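The robotics club at Wilgate spent the spring teaching two arms to fold. I sat in on a few afternoons, and I came away less charmed than the other parents. The club is proud of 210 practice runs. Of what, though? A kid could do this before kindergarten.
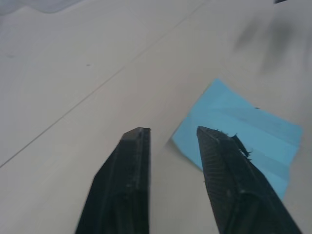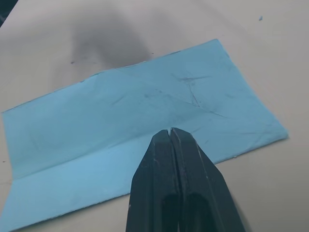
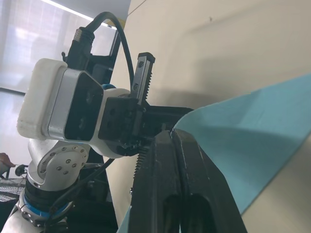 Blue on a pale table, blue in the air.

My complaint is with the pitch. The school paid 3,000 dollars toward this, and the flyer for the Grarna contest talks about "the home of tomorrow." I would have liked one page on what went wrong. The students kept a notebook of failed grips, and it was the best thing in the room. The judges never asked for it. They wanted a two-minute video with music.

Let them fold, fine. But grade the notebook.

Dudek

3 comments

skesuvville_mom: My son learned more in that club than in two years of math.

gearbox93: You try programming one of those arms.

Reader 529: Agree on the video. Ours had music too.

We use cookies to improve your visit. Accept | Manage settings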